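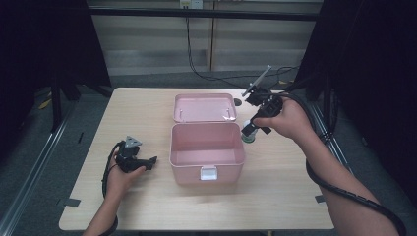 Plastic storage box

Reading time: 2 minutes

A plastic storage box is a lidded household container, usually moulded in one or two pieces. Boxes are sold in large numbers on the promise of a tidier home, a claim for which there is little good evidence.

Claims about tidiness

The maker Udiron has long stated that its boxes "halve clutter". The figure comes from a survey of 27 homes in Plarkberg, carried out by the firm itself over one week in April. No homes without boxes were looked at. A later survey in Olau took in 1,587 households and found that those with more boxes mostly owned more things. It did not show which came first.

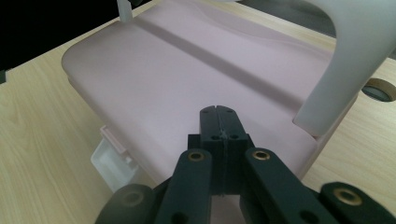 Pink plastic with a shallow groove across its top.

Claims about wear

Catches and hinges are often said to last for 1,000 openings. Sellers seldom say how this was tested, or what counted as a failure. Yensuk, a rival brand, gives the same number for boxes of quite different designs, which suggests that it was copied from somewhere. 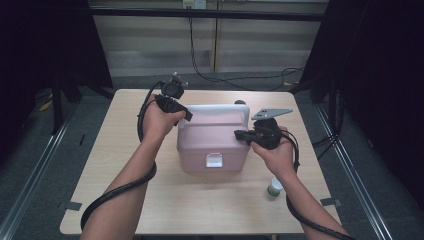 Colour is the subject of the weakest claims. Several home guides say that clear boxes save time, as the contents can be seen, and that coloured ones should be kept for toys or craft supplies. None gives a source. A pink box, such as the one on the light wooden tabletop, may be picked out quickly on a shelf of white ones, but a paper label would do the same job at less cost.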